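# Plates with two handheld grippers - how much do you vary the start?

**brulbridge_bench**

We're collecting two-handed demos for a dish task and I'd like a sanity check before we go further. The task is simple: a plate gets picked up by the rim from both sides and moved. We have 104 good episodes so far, another 58 I'm not sure about, and the policy we trained on the good ones does great until the plate starts a few inches to one side. Then it closes on air. Every time!

So do I collect more of the same, or start moving everything?

**hermont_kay**

Move everything. I had the same trouble with bowls and it was all in the starting positions. Mine were basically one bowl in one spot with a tiny bit of wobble, and the model learned the spot.

**tapeandties**

Going to disagree a little. If you move everything at once you won't know what fixed it (or what broke it). I'd leave the table alone, tape it down, and only move the plates for a while. When I worked on the Jeradwood set we shuffled table, lights and objects all on the same Tuesday and spent ages untangling it.

**hermont_kay**

Sure, but you also never get a model that survives a nudged table that way. I'd still take messy data over tidy data.

**yeon_fan**

What's in the doubtful 58? That matters more to me than the count.

**brulbridge_bench**

Mostly regrasps. One jaw touches the rim early, the plate slides, the operator chases it and gets it anyway. They all end fine, they're just ugly to watch.

**yeon_fan**

Keep them! Those are the only episodes where your model gets to see a recovery. I'd throw out the ones where somebody stops to think for ages with the grippers hanging there, and keep the chasing.

**tapeandties**

Agree on that, with a label so you can drop them later. Can we see the setup? Hard to say much about approach angles without it.

**brulbridge_bench**

Sure. The table's already taped at the corners, so that part of your advice I'm doing by accident. One plate on the ribbed mat, one on the bare wood, and both hands coming in for the one on the mat:
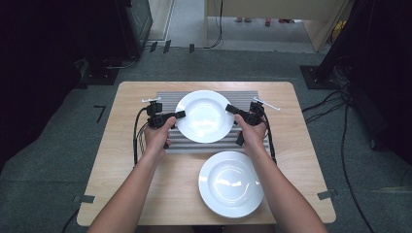
## Replies after the photo

**tapeandties**

Okay, that helps. The rim of that back plate hangs over the edge of the mat. Do you always put it there? I'd do a batch fully on the ridges and a batch half off, and keep notes on which is which.

**hermont_kay**

Watch those highlights on the plates too. Glossy white gave us nothing but grief, and I'd move a lamp before I moved a plate.

**brulbridge_bench**

Lamp last, I think, sorry Kay. Plan is 7 start spots for the plate on the mat, same 2 operators, ugly ones kept and labeled. I'll post the success rate when it's trained.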